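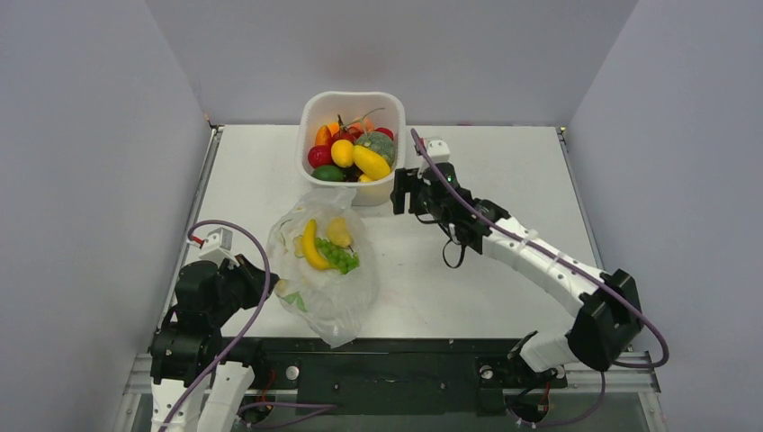
4. Setting out the bagging task

Read section 3 first. Both arms should be bolted to the black base plate and homed before you put anything on the table.

4.1 Placing the basket and bag

1. Switch off the arm supply and wait until the Skornico controller light goes out.
2. Stand the white basket near the middle of the back wall. Leave 60 mm behind it.
3. Fill the basket with the artificial fruit and veg. Long pieces, such as the squash, go on top.
4. Open the clear bag fully and set it in front of the basket, a little to the left, with the mouth facing up.
5. Check that the purple cable on each arm hangs in a loose loop. Turn the elbow by hand through its full travel. If the cable pulls tight, free the nearest clip and feed in more slack.

Note: New bags stand up better if you crumple them once and open them out again.

4.2 First run

1. Switch the supply on and load the Ullow profile "bag_slow".
2. Set the speed limit to 300 and the grip limit to 2. Do not raise either until ten runs have finished without a fault.
3. Press Start. The left arm holds the bag — the right arm does the picking.
4. If a gripper closes on the rim of the basket, press Stop and go back to 4.1.

CAUTION: Keep your hands outside the side walls whenever the supply is on. The arms can move without warning after a reset.

CAUTION: Stop work if a motor housing reads over 95 °C. Let it cool before you touch it.

For gripper finger changes, see section 5.

Samonte Shared Workshop — Buvov build guide | Contact the bench team | Back to top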